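About Carkilum

Carkilum is a private language school in Pesport. It was established in 2000 to provide evening and weekend instruction to adults who wished to study a second language while in full-time work. Classes are now held at two sites, the main building in Pesport and a smaller center in Branuveck, which opened in June 2014.

The school teaches 19 languages at four levels. Each course runs for one term and ends with a written paper and a spoken test. Students who pass both parts receive a certificate and may enroll at the next level without a further placement interview.

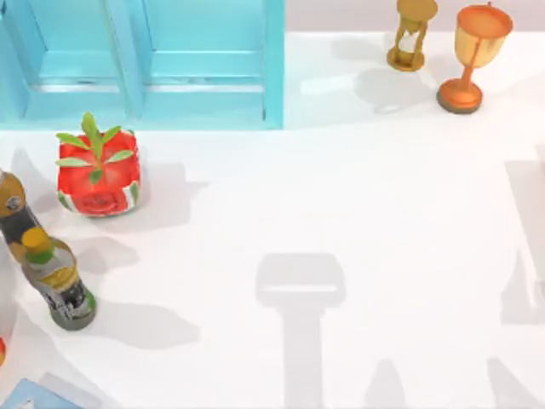 Hourglass and goblet on a white tabletop, with light blue shelving.

Class sizes are kept small – no group has more than 12 students – and all teachers hold a recognized teaching qualification. The lending library at Pesport holds 3567 titles and is open to current and former students during term.

Fees are set each year and may be paid in full or by the month. Reduced rates are offered to students under 25 and to those over 65. Requests for a reduced rate should be made at the time of enrollment.

Page last updated Oct 11, 2022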